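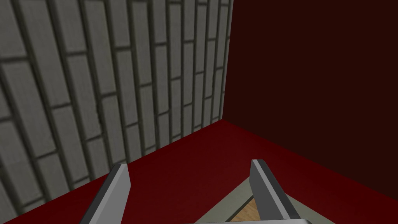 Progress report to the Grorkik Fund: good practice for simulated gripper work
Prepared by the Gilport robotics group
Period covered: June to November

Dear all,

Thank you for your patience over this one, which was promised for October and has reached you in November. The delay is our own doing. We wanted the fourth section of the guide to be in a fit state to share before we wrote to you, and it took a good deal longer to agree than any of us had bargained for (more on that below).

As you will remember, the grant is for a short, usable set of rules for teams who train and test robot arms in simulation before going anywhere near a real workshop. Plenty of guidance exists for the real machines, with their fences and stop buttons, and much less for the simulated stage, where people tend to make up their own habits and then forget to write them down. Our aim is a guide that a new starter could read over a long lunch and put to use the same afternoon.

Where we have got to

The guide now has 16 rules, grouped under 4 headings: setting up the room, setting up the gripper, recording a run, and reporting the result. The first two headings are finished and have been in daily use here since August. The third is in its second draft. The fourth is the one that kept us up, and I am pleased to say it now exists from start to finish, even if the wording still wants some care.

We have tried the rules on 258 simulated runs so far, all of them with a two-fingered gripper and a view taken from close behind the fingers. Rooms vary from run to run in their wall and floor finishes. Some are plain, some have brick on one side and a flat painted colour on the other, and a few are frankly rather garish, but the variety is good for us and we have grown fond of them.

What the rules ask for

I won't copy out the whole guide, as the current draft is enclosed, but a few of the rules have changed the way we work and seem worth telling you about.

Rule 3 says that the finish of every wall and floor must be written down with the run, along with the lighting. This sounds fussy, and there was some grumbling at first! It has paid for itself several times over. When a batch behaved oddly in July we were able to sort the runs by floor colour in a few minutes and see that the strong reds were where the trouble lay. Before the rule came in we would have spent days opening files one after another.

Rule 7 deals with objects that are only partly in view when a run begins. Teams are often tempted to throw such runs away as untidy. We ask them to keep them, mark them plainly, and report them as their own group, so that a good score on the easy starts can't hide a poor one on the awkward starts. Our colleagues at Varomex, who kindly read the draft over the summer, asked for this to be made firmer, and we have done so.

Rule 11 asks that the starting gap between the fingers be recorded as a number and never as a word. We had been writing "open" and "half open" for years, quite happily, and then discovered that two of our own desks meant different things by them.

What has been harder

The reporting section, as I say. The difficulty was over failed runs. One half of the group wanted every failure listed with a cause, and the other half felt (with some justice) that a cause guessed in a hurry is worse than a blank. We have settled on a short list of 9 plain causes, one of which is "not known", with a note that "not known" is a perfectly respectable thing to write. I think this is right, though I would welcome your view.

We also underestimated how long outside readers would need. The Ondrejka workshop agreed to test the first two headings with their own staff and were most generous with their comments, but their busy season falls in September and we really ought to have asked them in the spring. Their remarks on the gripper section led us to rewrite Rule 6 completely and to move the checklist to the front, where people will find it.

Spending

We are a little under on travel and a little over on computing time, the second because we repeated the July batch once the floor colours had been sorted out. The two very nearly cancel out and we are not asking for any change to the total. The usual table is enclosed.

Next steps

Over the winter we will finish the recording section, send the complete guide to Varomex and Ondrejka for a second reading, and start on the short worked pages you suggested at our last meeting. We should also like to add a page on grippers with more than two fingers, if you are content for us to stretch the scope that far. If you could let us know before the new year, we can plan the computing time to suit.

With warm thanks for your continued support,

The Gilport robotics group

Enclosed: draft guide, spending table, comments from outside readers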